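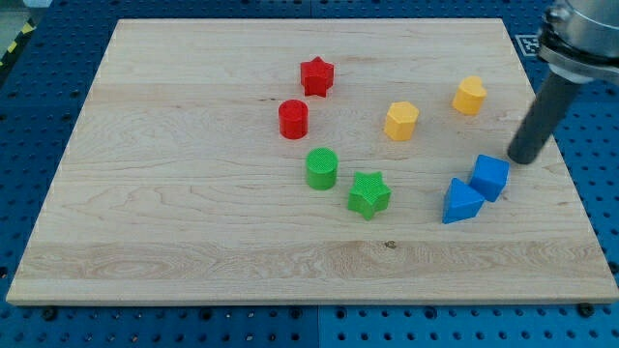 *Plastic shape blocks in red, yellow, green and blue on a maple board.*

**Planning the public wedding: an interview with the events director of Kadia**

2025-08-20

Kadia, the event planning firm, has announced that it will manage two celebrity weddings at the Drerkness estate next season, beginning in January. The firm's events director spoke with this office on the condition that neither couple be identified.

The director described the first booking as a three-day celebration with a guest list of 500. "The family asked for a religious ceremony on the second morning and a concert that evening," the director said. "Those are separate events with separate crews, and the grounds have to be turned over between them in an afternoon."

The second wedding will be smaller, with roughly 300 guests, and will be held entirely indoors. Catering for both has been awarded to Dissanayake, which has worked with Kadia on film premieres. Floral work will be handled by Prudska.

Asked about photography, the director confirmed that guests at both weddings will be required to leave their phones at the gatehouse. "We return them at the end of each night. Guests with children at home are given a number where the sitter can reach them."

Exclusive picture rights have been sold for one of the weddings. The director declined to name the buyer or the price. "The contract covers the ceremony and the first dance. It does not cover dinner, and the couple was very firm on that."

Residents near Drerkness have raised concerns about helicopters and late music. Kadia has agreed to end amplified sound at 11 p.m. and to bring most guests in by coach from the rail station. Helicopter landings will be limited to the immediate families.

The director was also asked whether outfits would be disclosed in advance. "No. The designers have signed the same agreement as everyone else. I have not seen the dresses myself, and I do not expect to until the morning."

Kadia will issue parking and road closure notices to households near the estate in December.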